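I'm keeping my ugly kitchen

My kitchen counter is beige laminate with a burn mark next to the stove in the shape of a saucepan bottom. It was there when I moved in. I've been told by pretty much everyone who comes over that I should rip it out, and last November I came very close to doing it.

I got a quote from Garside, the place out past the highway with the big showroom. 2,968 dollars, and that was before the sink, which apparently can't be reused (why not? it's a sink). The woman there was lovely about it and I sat in the parking lot afterward eating a granola bar and feeling like a failure for even hesitating.

What gets me is how the whole thing is set up so that you never feel finished. You go on one of those planner sites, and I tried two of them, Leltico and then Skutik, and you swap your cabinets, your floor, your backsplash, all for free, at 11 at night, in your pajamas. Of course it looks better! It has no mail on it. There's no toaster. I spent a whole evening going through gray stones with white veins and by the end I honest to goodness had opinions about veins.
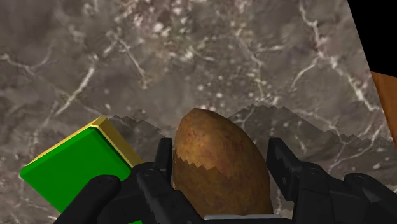

Gray marble with white veining, computer rendering.

And I do like it, I want to be clear about that. If you have marble and you love it, wonderful, invite me over. But I cook with beets and lemons and I put hot pans down wherever there's a space, and I know myself well enough to know I'd spend the next ten years chasing my own family around with a coaster.

My grandmother had the same counter for 47 years. It was yellow. It had a metal strip along the front that caught your sweater, and she rolled out dumplings on it every week and I never once heard her call it dated. I'm not saying people were wiser back then – she also kept bacon grease in a coffee can until it turned a color – but she didn't have a screen offering her 70 other counters every time she sat down.

So I did a small thing instead. I spent 50 bucks on a new faucet handle, a tube of caulk and a big Bumov cutting board, and the board sits right on top of the burn. You can tell it's hiding something if you know me at all. The caulk is a bit lumpy by the window and I've decided I can live with that too.

I may still change my mind. The drawer under the oven is starting to go, and once you have somebody in to look at a drawer, well. But for now the beige stays, and if you come for dinner you can put your glass down anywhere you like.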